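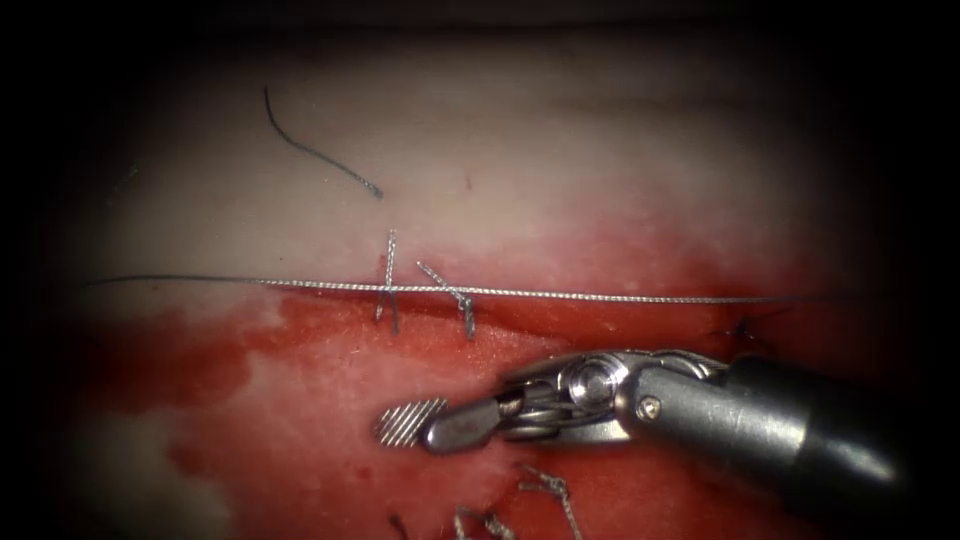
Speaker notes - "Same arm, different fingers: comparing jaw tips for suturing on a tissue pad"

Opening (take your time, people will still be finding seats)

Good morning and thank you all for coming, especially those of you who drove in from Utusberg. I'm Mireille Awad, I work on instrument evaluation at Tallach, and most of what I'll be telling you this morning I worked out together with Matúš Ďurica, who is sitting near the back and will happily correct me if I get something wrong. Wave, Matúš!

Say what the talk covers. We had a two-arm surgical setup, a stack of soft synthetic tissue pads, a lot of braided suture, and 3 kinds of jaw tip we wanted to compare. The question sounds small. If you leave the arm and the controller alone and change only the last little bit of metal, how much does the suturing change? I went in thinking it would be a short study, and Matúš did warn me.

The tips

Go slowly, since half the room builds arms and has never had to think about a jaw surface. The first tip has fine diagonal ridges on a flattened, rounded pad. The second is cross-hatched. The third is plain and smooth, and we kept it in mostly as a baseline. We called them A, B and C all through the project, and I will try very hard to stick to that today.

Mention the fluid. We ran the pads with simulated blood because a dry pad flatters everything. Grip on clean, dry thread is lovely with almost any tip. Add a bit of red fluid and you find out what the texture is worth. (If anybody asks about the recipe, it's the Hakim mix, and I can send it along afterward.)

How we ran it

We did 198 stitches in all, spread over 18 pads, with the same two operators throughout. Interrupted stitches, tied and cut on the pad. We logged every time the thread slid in the jaws and every time somebody had to let go and take hold again. We left old stitches in place as we went along, so by the end of a pad there were tails and knots everywhere, and the operators grumbled, but it's much closer to how a real field gets crowded.

Pause for the close-up. Let people look before talking. 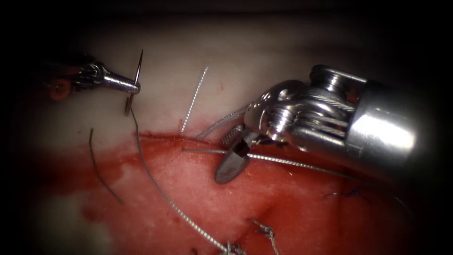 What I'd love everyone to think about is that needle holding and thread holding are two separate jobs, and we had been scoring them as one. A needle is hard and curved and wants to roll. A braided thread is soft, it flattens, and the jaw has to hold it firmly without chewing it up. Once we split the score in two, the results made a great deal more sense, and I'm a little embarrassed by how long we took to do it.

Results (don't rush, and don't read the table out loud)

Tip A was the kindest to the thread. We saw very little fraying, even when an operator pulled harder than they should have. Tip B held the needle best and slipped least on the thread as well, but it did rough up the braid when the same stretch was grabbed over and over. Tip C accounted for 49 of our regrasps, more than A and B put together. I still have a soft spot for it - it lets go so cleanly when you want it to.

Cameras, briefly

The light falls off toward the edges of our view, and a dark thread out there is very hard to follow. We tried the Grilau camera head for part of the work, and the operators liked the sharper center, but it didn't help us much in the corners. If you are choosing between a better camera and a better lamp, come and find me at the break, I have opinions.

What we'd do differently

Score needle and thread separately from the first pad. Change tips in a shuffled order (we went A, B, C every time, and people get better with practice, so C had an advantage and still came last). Check the drive cables between pads, too. A slack cable feels just like a slippery jaw when you're at the controls, and we lost most of a morning in March to that.

Thank Matúš again, and the pad team. Leave the tip table on the screen during questions, and repeat each question into the microphone before answering.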